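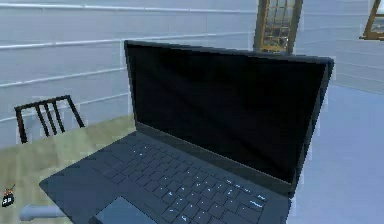

How to set up your first practice room in Larkedel

I've been poking at the Larkedel home robot simulator since September, and the question I get most is where to start. Start small! One room, one robot, one short drive.

1. Install the starter kit. The download took me 40 minutes on slow wifi, so go make a sandwich. Pick the Karimi room pack when it asks (the Brekano pack is prettier, but it made my fan scream).

2. Load a furnished room. I know the blank floor is tempting, but a robot that only ever drives across nothing doesn't teach you much. Give it a chair to deal with.

3. Add the robot and open the Ement panel. Set the speed to 40 and leave the arm alone for now.

4. Pick a target and stop short of it. I like an armchair for this – big, easy to find, and you learn fast how much room your own hardware takes up. 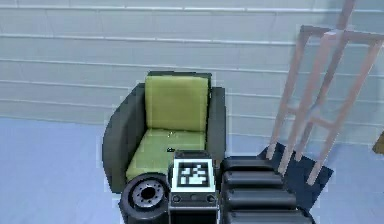 Parked by the armchair, with the wheel and the marker on the housing in view.

5. Check your view before you touch anything else. If the robot's own parts hide the front of the chair, back up a little and look again. I usually do this 2 times.

6. Save the room, then run it again from a different corner.

Would I pay for it? The starter kit, yes. The full license is $100, and I'd hold off until you've outgrown the free rooms. The menus are still a mess – saving is under "Share" for some reason – but I keep going back to it.

Last updated 3/15/26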